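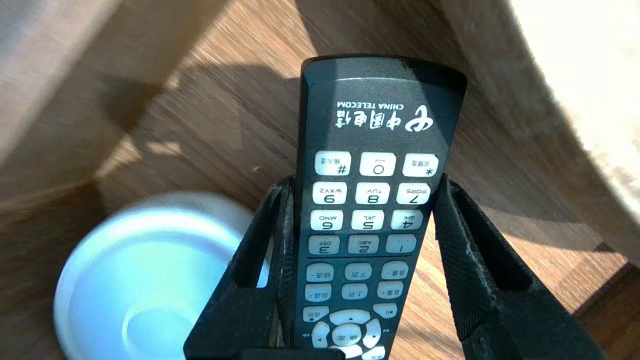
Replacement remote – China Telecom set-top box, black, white keys

Used, cleaned up, sold as a single. Black case, slightly glossy, China Telecom name and swirl logo on the end next to the number pad. We get asked for these more than you'd think, mostly from people who brought a box over or bought one second hand and got no remote with it.

Keys
White number keys, four rows of three, 0 to 9 plus star and pound. Letters on the number keys as on a phone, ABC on 2 up to WXYZ on 9. Then smaller oval keys for channel up/down, page up/down, volume up/down. Labels on those are in Chinese only. If you don't read it:

频道+ / 频道− channel up / down
上页 / 下页 previous page / next page
音量+ / 音量− volume up / down

Print that and tape it to the back. Half our returns were people who couldn't find the volume.

Will it work with my box?
Compare it to your old one, key by key. Same layout is a good sign, not a guarantee – boxes changed over the years and the remotes look alike. Send a photo of the label under your box before you order and we'll check it against our list (1,104 entries at the moment, mostly boxes, some TV's). Won't work as a universal. No learning function that we support, please don't ask us for TV codes.

Batteries not included. Take them out if the remote is going in a drawer for the winter, leaked cells are what kills most of the ones we see.

Also in this lot: round cap, pale white
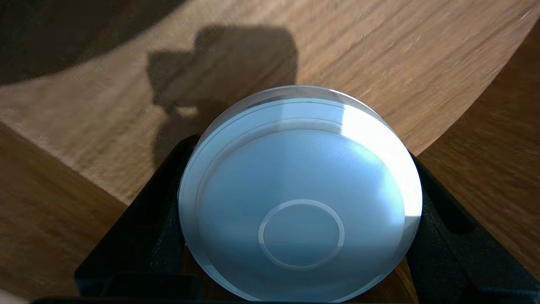
Matte finish, raised rim, face sits a little lower than the rim, small ring on it toward one side. Came in with the same box of household odds and ends from Maluleke. No part number in the paperwork so we are selling it by fit only. Measure what you have across the widest point, then email us and we'll put a caliper on ours and write back same day if its before 3 pm. Don't order on looks. Wipe with a damp cloth, no solvent.

If you know what it's off, tell us and we'll fix the listing.

Ordering
Remotes ship in a padded mailer, caps in a small box. Trade orders over 200 pieces, mixed is fine, ask for the Olley sheet. Returns 25 days, unused, you pay postage back unless we sent the wrong thing. Next restock of remotes is Febuary – quantity depends on what comes in, no back orders.

Condition grades are on the Tadum parts page. Everything in this lot is grade B, so light wear, all keys present.

Recently added
Fadex battery door, black, pack of 47
Set-top box power supply, 12 V
Olley remote wall holder, screw-on
Silicone remote sleeve, clear, long
Tadum mixed caps and plugs, bag
AV cable, three plug, short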